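Mailbox database will not mount after restore, dirty shutdown state

2/6/21, posted by drokell_ops

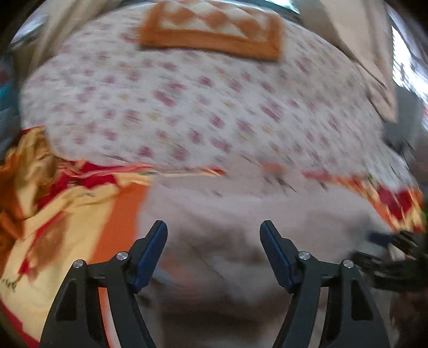

Gripper with blue finger pads, bed with layered fabrics behind.

Exchange 2016 on Server 2012 R2, single server, no DAG. After a storage fault I restored one database (70 GB) to a new volume. Mount-Database fails and eseutil /mh reports Dirty Shutdown. Log Required shows a range of 14 logs. The first 4 are in the log folder, the rest are in the backup set. Do I go straight to eseutil /p or is there a step before that? Circular logging is off.

skaltley
Do not run /p yet. It discards pages it cannot fix.

Copy the database and all logs to a second location. Put the missing logs from the backup set in the log folder, then check them with eseutil /ml E02 (use your own prefix). If the sequence is complete, run:

eseutil /r E02 /l D:\Logs /d D:\DB

Run /mh again. If the state is Clean Shutdown, move the old checkpoint file and logs out of the folder and mount. You may need to set "This database can be overwritten by a restore" first.

Rawashdeh_IT
/p worked for me, took 2 hours. Just do that.

arberg_mail
If you do end up using /p, create a new database and move all mailboxes into it afterward. A repaired database is not supported for continued production use. Also check free space before any offline defrag, you need 110 percent of the database size.

Last updated: 2/6/21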